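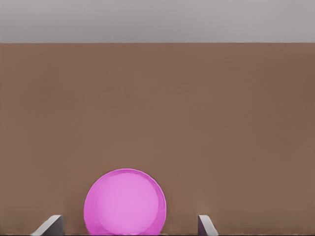 The **Ballis benchmark** is a test of reading and reasoning for artificial intelligence systems, mainly chatbots and the language models behind them. It was put together in the town of Nikutstead by a small group led by Eirini Vlachopoulos and Jin-sol Shim. Its scores are often quoted in product announcements, usually without the limits its own authors set out.

## Content

The test has 1,162 items, of which 905 are open to the public and the rest are held back. Each item is a short passage, such as a lease, a recipe or a complaint letter, followed by a task. Answers are graded by a second program. Human graders check only 40 items per run, a sample that critics call too thin to catch steady errors.

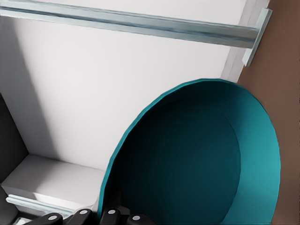

*Computer-rendered view of a teal bowl in front of a white wall panel.*

## Claims and use

The software firm Rissanen was the first to advertise a Ballis score, saying its assistant "reads like a trained clerk." The firm did not say which version of the test it used, or how many tries it took. Waltau, a rival, later claimed a higher score, but had left out the hardest section -- a detail found in a footnote.

Supporters say a shared test is better than none. That may be so, but it does not show that a high score means much in an office, where documents are longer and messier than the ones in the test.

## Criticism

Tyyne Pesonen has argued that the public items have probably leaked into training data, so that newer systems may be repeating answers they have already seen. The Ballis group says the held-back items guard against this. It has not published separate results for the two sets, and the claim is hard to check from outside.
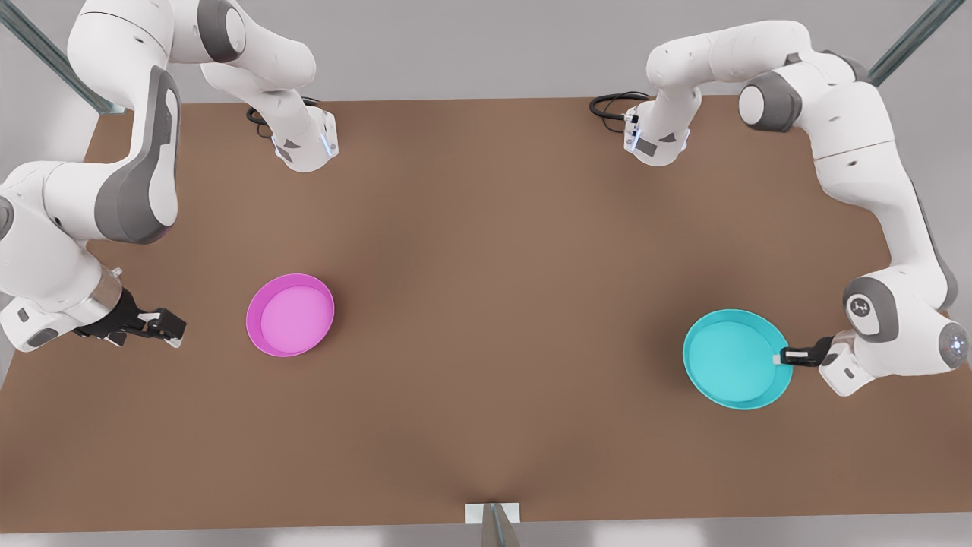 *Rendering of two white robot arms at a brown tabletop, the left arm holding a cyan dish by its rim.*

A second complaint concerns the grading program. Dima Boutros gave it 1,050 answers, many of them wrong but confidently worded, and reported that it favored the longer ones. Shim called the study unfair, although the grader was replaced the following October. Older scores were never recalculated and still appear in sales material next to new ones.

## See also

- Machine grading
- Training data leakage
- Reading comprehension tests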